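Robot demo at the Sastwood open day: worth bringing kids?

Homa Nikzad, 5/27/24

Has anyone been to the Lanero lab open day? My two (9 and 12) are robot mad, and I've heard most of the demo runs on a simulator screen. I grabbed this off their page and can't tell if it's fun or just grey plastic!

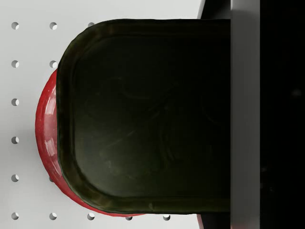 Gripper close-up, pegboard behind

Oskari Heinonen

Went in May with my nephew and loved it. The simulated job was a sardine tin and a red bowl on a pegboard (there's a fish on the lid, he spotted it straight away), and you watch from the gripper's point of view. Kids get up to 15 minutes each at the controls. Get there early, the lineup is brutal. 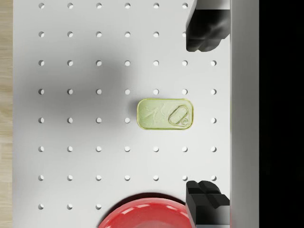

Rungrueang

Parking is $2 in the lot behind Derex. Can't speak to the robot.
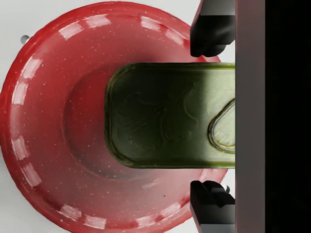 My daughter did the afternoon session, and she's a harsh critic of anything with a screen. She got very caught up in judging the gap. With the tin over the bowl like that, there's a black finger on either side of it, and she had opinions on the colour of everything. Go for it.

Related
Lab tours near Sastwood
Derex lot hours

Contact | © Sastwood Neighbours | Back to top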